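グドモント楽譜製本室について
楽譜の製本、修理、保存箱の製作を行う会社です。 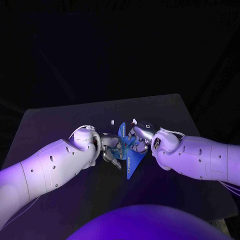 Jonas Ammannからは、譜面台に置いた楽譜が勝手に閉じないというだけで練習の疲れ方が違う、もっと早く綴じ直しに出せばよかった、という便りをもらいました。修理したのはチェロの練習曲集で、背の糊が割れ、中ほどの折丁がまとめて抜け落ちていたものです。糸で綴じ直し、背に和紙と寒冷紗を貼って、元の表紙を戻しました。その後は弦楽四重奏のパート譜も預かっています。

楽譜の製本は、読む本の製本と同じ道具を使いますが、求められるものが少し違います。読む本は手で押さえていられます。楽譜は演奏中に手を離すので、開いたところで止まっていなければなりません。めくるときに音を立てないこと、照明を反射しないこと、鉛筆で書き込めて消せることも必要です。グドモント楽譜製本室は、こうした条件に合わせて一冊ずつ仕立てています。

沿革

当社は、印刷会社の製本部門にいた職人が独立して始めました。はじめの仕事は大学の卒業論文と会社の議事録の製本がほとんどで、楽譜は年に数えるほどしかありませんでした。近くの合唱団から、回覧で傷んだ混声合唱の曲集を直せないかと相談を受けたのが、楽譜を本格的に扱うきっかけです。

その曲集は200冊ありました。背が無線綴じ、つまり糊だけで固めたもので、開くたびに紙が一枚ずつ外れていく状態でした。同じ糊で固め直しても、また同じところから割れます。そこで背を断ち落とさずに糊を取り除き、紙を薄い和紙でつないで折丁の形にし、糸で綴じる方法をとりました。納めたのは199冊です。残る一冊は団の方で旧状のまま保管したいとのことで、保存箱だけを作りました。

この仕事のあと、紹介で吹奏楽団、オルガン奏者、音楽教室からの依頼が増え、論文製本は受付を終えました。現在の社名は、楽譜専門に切り替えたときに付けたものです。それまでは「トリムスカ製本」という名前で、古い納品書や保存箱の底にはTrimskaの印が押してあります。旧社名の品も、修理の受付は変わりません。

事業の内容

修理
背割れ、頁の外れ、破れ、角の欠け、表紙の脱落を直します。セロハンテープで補修されたものは、テープの基材をはがし、残った粘着剤をできる範囲で取り除いてから作業に入ります。茶色く染み込んだ跡は消えないことが多く、見積りの段階でその旨をお伝えします。破れの補修には楮の薄い和紙と小麦でんぷん糊を使います。音符や歌詞にかかる箇所では、文字が透ける厚さの紙を選びます。

製本
コピー譜、出力した譜面、手書きの譜面を冊子にします。標準の綴じ方は二種類です。頁数の少ないものは中綴じで、背を糸でかがります。頁数の多いものは折丁を作って糸綴じにし、背に丸みを付けません。背を丸くすると見た目は本らしくなりますが、譜面台の上では座りが悪くなります。リング綴じは受けていません。

合本
別々に買った同じ作曲家の譜面を一冊にまとめたい、という依頼もあります。判型が違う場合は、小さい方の紙に足を継いで綴じ側をそろえます。大きい方の余白を断って合わせることもできますが、書き込みが余白に残っている譜面では行いません。

保存箱
自筆譜や古い初版譜など、綴じずにそのまま残したいもののための箱です。中性紙の板紙で、現物の寸法に合わせて作ります。内側に名札を入れる溝を設け、外側には何も書かないのが基本の形です。背に題名を入れたい場合は、紙の題箋を貼ります。

材料について

表紙の芯には中性の板紙を、表紙の布には裏打ちした綿布か麻布を使います。色は黒、紺、臙脂、灰の四色を常に置いています。光沢のある布は舞台の照明を返すことがあるため、演奏用にはお勧めしていません。革装は、家に置いて読む譜面に限って受けています。

本文用紙はお客様にご用意いただくことが多いのですが、当社で印刷まで行う場合は淡いクリーム色の上質紙を使います。白い紙は明るい場所で見ると音符がはっきりする一方、強い照明の下では目が疲れるという声があります。見本帳は郵送でお貸しできますので、ふだん弾く場所の明かりで見比べてください。

綴じ糸は麻糸に蜜蝋を引いたものです。糸の太さは紙の厚さと折丁の数で決めます。太い糸で薄い譜面を綴じると背だけがふくらみ、閉じたときに口が開きます。ここは職人の判断に任せていただいています。

Ateoと音楽教室向けの仕事

音楽教室と学校向けには、「アテオ(Ateo)」という名前の貸出用装丁を用意しています。表紙の角を布で補強し、見返しに貸出記録の欄を設けたものです。色分けができるように背の布だけを替えられ、パート譜の管理に使われています。子どもの手に合わせて表紙は薄めの板紙にしました。初めは厚いもので作ったのですが、鞄の中で隣の譜面を傷めるという指摘を受けて改めました。

アテオは同じ判型の譜面をまとめて依頼していただく形をとっています。後から同じ仕様で追加することもできます。布は染めの時期によって色味がわずかに変わりますので、完全に同じ色にならない点はご承知おきください。

資料室ヴォルク

社屋の二階に、「ヴォルク(Worku)」と呼んでいる小さな資料室があります。製本の見本と、役目を終えて寄せられた楽譜を合わせて700点を置いており、ほぼ200点が合唱の曲集です。出版社ごとの綴じ方の違い、紙の変色の仕方、過去に当社が行った修理の経過を見るために集めています。

修理から年月がたったものを見返すと、うまくいかなかった例も目に入ります。初期に使っていた寒冷紗は目が粗く、開閉の多い譜面では溝のところで切れてきました。いまは目の細かいものに替えています。該当する時期にお預けいただいた方で、表紙の溝が裂けてきたという場合はご連絡ください。貼り替えは無料で行います。

ヴォルクは予約のうえでどなたでもご覧になれます。貸出はしていません。筆記具は鉛筆だけをお使いください。複写については、著作権の保護期間内にあるものはお断りしています。

製本講座

毎年9月に、ご自分の譜面を綴じる講座を開いています。内容は中綴じと、見返し付きの糸綴じの二回です。針、糸、へら、目打ちは当社のものを使っていただきます。持ち物は綴じたい譜面と、汚れてもよい服装です。譜面は原本ではなく、練習用の写しか、ご自分で書いたものをお持ちください。

講座で多いご質問に、紙の目の向きがあります。紙には裂けやすく曲がりやすい方向があり、綴じる辺と平行にそろえると頁が素直に倒れます。家庭用の印刷機で大きな紙を二つ折りにすると、目が横向きになることが少なくありません。用紙の包みに表示がありますので、買う前に確かめてみてください。表示がないときは、小さく切って水で湿らせると、目と平行に丸まります。

書き込みの扱い

お預かりした譜面の書き込みは、消しません。指使い、息継ぎの印、前の持ち主の名前、どれもそのまま残します。消してほしいというご希望がある場合は、箇所を書面で指定していただき、鉛筆に限って作業します。インクやボールペンの書き込みは、紙を傷めずに消す方法を当社では持っていません。

頁の間に挟まっていた演奏会の半券や手紙も、位置を記録したうえで封筒に入れ、納品のときにお返しします。

ご依頼の流れ

まず、譜面の大きさ、頁数、傷みの様子を書面か電話でお知らせください。おおよその金額と納期をお返しします。正式な見積りは現物を拝見してからになります。見積りのあとで取りやめても費用はかかりませんが、返送の送料はご負担ください。

発送の際は、譜面を厚紙で挟み、外れた頁はそろえずに、外れたままの順で入れてください。テープや輪ゴムで留める必要はありません。順番が分からなくなっているものは、こちらで楽譜を読んで並べます。

納期は修理の内容と時期によります。演奏会の日程が決まっている場合は、最初にお知らせください。本番までに仕上がらないと分かっている仕事は、お受けせずに、応急の綴じだけをご案内することがあります。

受付時間は午前10時から午後5時までです。正午からの一時間は電話に出られません。工房への持ち込みは予約制で、駐車場は建物の北側にあります。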